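Home | Features | Rooms | Food | Garden | Subscribe

Print this page | E-mail to a friend

42 shares | 17 comments

The table that stayed

Tuesday, June 30, 2020

Nélida Durán bought her kitchen table on a wet Saturday, in a hurry, from a shop that was closing down, and she has been meaning to replace it ever since. She tells me this while wiping it, which she does a good deal while talking, in big slow circles that start at the window end and finish wherever she happens to be standing. "I only wanted something to put a plate on until the proper one arrived," she says. The proper one was going to be solid oak, from Ketilsson, with turned legs and a drawer for the cutlery, and she had the page torn out of the catalogue and pinned up beside the fridge. It cost 1,645 pounds. The page is still there, rather faded now, with a shopping list written across the legs.

What she bought instead was a Jinberg, pale and honey-coloured, with a printed grain, for 80 pounds including the chairs (there were four chairs then, and I'll come to those). She carried it up the stairs in two trips with her neighbour Bülent Aksoy, who took the heavy end and has mentioned it at intervals ever since. He was there on the afternoon I visited, as he often is, drinking tea out of the big blue mug and putting her right on the details.

I have written for this magazine about a good many handsome tables. I have written about refectory tables with monks' initials in them, and about a Clolumano dining table so long that the family who owned it used only the one end and kept a jigsaw permanently on the other. I was very fond of all of them, but when I think about the tables I have really lived at, they were nearly all of Nélida's sort: light in colour, a bit thin at the edges, bought for the meantime. My mother's had a flap that dropped on your knees. My first in London had come with the flat, and stayed with it when I left, and I missed it a good deal more than I missed the flat.

A table for the meantime gets used in a way that a good table doesn't. Nélida has rolled out pastry straight on it for years, with no board, only flour and a firm hand. She has cut out two sets of curtains on it and repotted every plant on the landing. Her son did his homework at the window end and left a row of tiny dents where he used to press with the point of his compass while he was thinking. Bülent mended a radio on it one winter and had the parts laid out for so long that they ate their suppers round them, moving the plates an inch this way and an inch that way so as not to lose a screw. "If it had been the oak," says Nélida, "he would have been on the floor with a newspaper."

"I would have been at home," says Bülent.

Looking after it has never been much trouble. She uses a cloth wrung out well in warm water with a drop of washing-up liquid, and then a dry tea towel straight afterwards, going along the grain. She doesn't let water sit near the edges. Tea stains come away with a little bicarbonate of soda on a damp finger. She did once try a furniture polish that a friend swore by, and the whole top turned so slippery that a bowl of soup set off on its own towards the window, and it took a week of washing to get it back to normal. Hot pans go on a folded towel. There is one mark from a time when a hot pan didn't, and it lives under the fruit bowl, and I was shown it with some ceremony.

The chairs did less well. Two went at the joints in the same year and a third was lent to a cousin for a party and has not been seen since. The last one is in the bathroom with the towels on it. Round the table now are three from a church sale and a stool, none of them the same height, so that everyone has a favourite and guests get whatever is left. I had the stool. It was perfectly comfortable, though it did put my chin rather near the cake.

It was an almond cake, I should say, made in a square tin and cut very generously, and we ate it at the window end with the plates pushed close together. The light comes in low there in the afternoon and falls right across the top, and I noticed that I kept running my hand over it as I listened, following the lines along as one does on a long train journey with the pattern on the seat. I know perfectly well that it is a picture of wood laid over something else. My hand didn't seem to mind. Nélida says that visitors all do it, and that her granddaughter used to drive a toy bus along the darker lines and call them the roads.
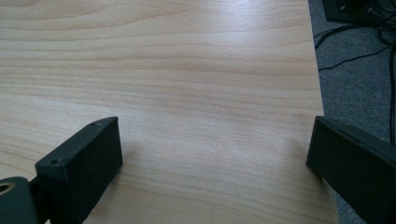
She did go and look at the oak one again, a couple of years ago in October, when she had a bit of money put by. Ketilsson had moved to the big Prunmont shopping centre by then, and Bülent drove her over with a tape measure and a flask. The table was just as lovely as in the catalogue. They both sat down at it. A young man came and told them about oiling it twice a year and about the felt pads, and about not standing a vase on it without a mat, and Nélida listened to all this very politely and asked about the drawer. Then they had a cup of tea in the café upstairs, and on the way home she bought a lampshade.

"It was too wide for the door in any case," says Bülent.

"It was not too wide," says Nélida. "You measured it with your thumb in the way."

They went on like this for some time, and I was given a second piece of cake while they did so. I gather that the question of the door has never been settled. The money put by went on the boiler in the end, 442 pounds of it, and what was over paid for a weekend by the sea with her sister, where it rained and they played cards in the hotel lounge at a small round table that rocked whenever anybody put down a king.

Before I left she wanted the table moved a little, back towards the wall, so that the cupboard door would open properly. It took the two of us no time at all. She lifted her end with one hand, the cloth still in the other, and we walked it across with the plates on and the fruit bowl sliding gently from side to side. Bülent stayed in his chair and told us to mind the lamp. Then she shook the crumbs out of the window, filled the kettle again, and asked whether I could stay for supper, as there was soup, and I could have a proper chair this time.

Print this page | E-mail to a friend

Previous | Next | More from Rooms | Back to top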